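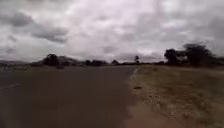
Vomden Rural Library Outreach
Progress report to the Kasprzak Fund, second reporting period

Summary

The mail and bookmobile service has now run for two full reporting periods. In this one we lent 1,421 items, up from the first period, when we were still signing people up and two of the stops had no fixed time. Large-print books and audiobooks on disc made up more than half of the loans. We are behind on the catalog work and ahead on registrations. Spending is within the approved budget, with one transfer between lines that we explain further down.

Registrations

We have 372 registered borrowers. The target in the grant agreement was lower, and we met it in June. Most new borrowers signed up at a stop. The rest used the paper form that goes out with the county water bill. The form brought in more people over 70 than any other method, so we would like to keep it for the next period even though the printing cost has gone up.

Children's registrations are weak outside the school stop. Parents told us the afternoon time at the grain elevator falls before the school bus gets back. We have moved that stop to 4:30 p.m. and will report on the change next time.

Stops and schedule

The bookmobile serves the same route every two weeks. We dropped the stop at the old Tidatis cannery after three visits with no borrowers and added one at the clinic parking lot, where people waiting for appointments come out to look at the shelves. The clinic has asked us to stay an extra half hour. We can do this if we leave town earlier, and the driver has agreed.

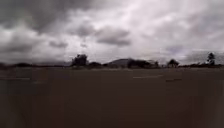
Winter is the main open question for the schedule. Last year we canceled four runs for ice and let people know by phone, which took most of a morning each time. We have since set up a recorded message line and printed the number on the date-due slips. Borrowers whose run is canceled will have their loans extended to the next visit without having to ask.

Mail loans

Books by mail go to borrowers who can't get to a stop. Canvas mailers have held up better than the padded envelopes we started with. We bought 100 of them and 80 are still in use. The others were lost or came back with broken zippers, and we have repaired the ones that could be repaired. Postage is higher than planned. Audiobooks travel at the lower library rate, but we had been sending them in the same bag as requested magazines, and the mixed bags were charged at the full rate. They now go separately.

Catalog

This is the part of the project that is late. The old card records from the Vomden reading room were to be entered into the Edico system by the end of this period. About two thirds are done. The delay comes from the local history shelf, where many items have no author or date and each one has to be checked by hand. We ask to move the completion date to the end of the next period. No extra money is needed for this.

Spending

Fuel came in under budget — the clinic stop is closer to town than the cannery was. We moved the savings to postage, as the agreement allows for amounts under five percent of the total. Repairs to the bookmobile were limited to a new step and a heater fan. The rear tires will need replacing before the next inspection, and two quotes are attached.

Plans for the next period

Finish the catalog entries.
Run the later elevator stop for at least six visits before deciding whether to keep it.
Replace the worst of the large-print westerns, which are the most borrowed books we own and are losing pages.
Send a short survey to mail borrowers, with a stamped return card.

The full loan figures by stop and the ledger for the period are in the attachments. The next report will follow the same layout unless the Fund asks for a different one.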